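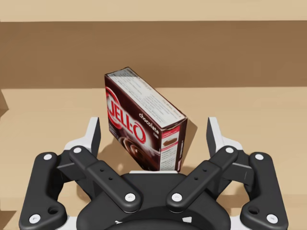

*Wrist view, table task, fingers open around the pudding box*

**Ticket:** gripper comparison, Borel linkage fingers against Jitis parallel fingers
**Opened:** 15 July 2024
**Status:** open, waiting for answer from Ekimitz

**Problem**

With the Borel finger model the close command is accepted, but on thin boxes the controller reports "object held" too early. The lift then starts with almost no force on the pads. With the Jitis model, same arm and same controller, I do not get this message too early. Both models are loaded from the Jakubowski scene package without changes.

**What I tried**

1. Reset the scene and ran only the pudding box. The error came back on the first run.
2. Reduced the closing speed by half. No difference in the message, only the run is longer.
3. Changed the friction of the pads. The box slips less, but "object held" still comes too early, so I put the old value back.
4. Compared the contact log of both models. In the Borel log the first contact is at step 1,601 and the lift starts at once. In the Jitis log the lift starts at step 2,137, after the force is stable.
5. Looked at the wrist camera just before closing. There is still a gap between the box and the fingers, therefore I do not think the box touches something before the command.

After point 4 I believe that the controller reads the first contact of any link, and does not wait for both pads. The Borel fingers have more links than the Jitis ones, so this would explain the difference. I could not prove it yet.

**Shelf task**

I repeated the test with two arms on the cabinet, to see if the fault depends on the table.

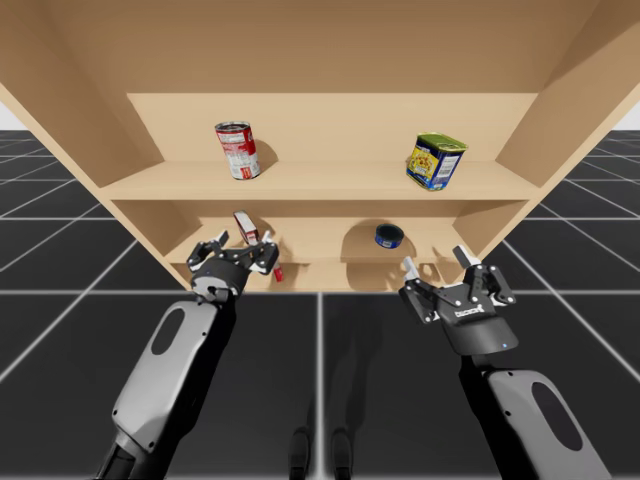 *Both arms at the lower shelf, all fingers open*

The fault is present here also, in 3 of 11 runs. It happened only with the small upright box on the left. The blue can on the same shelf gave no early message, and I did not use the soup can or the tin on the upper shelf for this test. The overview camera is too far away to judge the contact – please use the wrist camera when you repeat it.

**Questions to Ekimitz support**

- Is there a setting to ignore contacts of the outer links?
- Can the controller wait for force on both pads before it reports "object held"?
- Is the order of the finger joints important in the Borel file? In the Jitis file it is different.

**Workaround for now**

I added a short delay between closing and lifting. With the delay the box stays in the fingers in most runs, but the comparison of cycle times is not fair any more. Please do not use the Borel times from this week in the report.

**Update, same day**

The version of December has the same behaviour with the Borel fingers. I attached both contact logs and the controller settings. The camera settings are not changed between the runs.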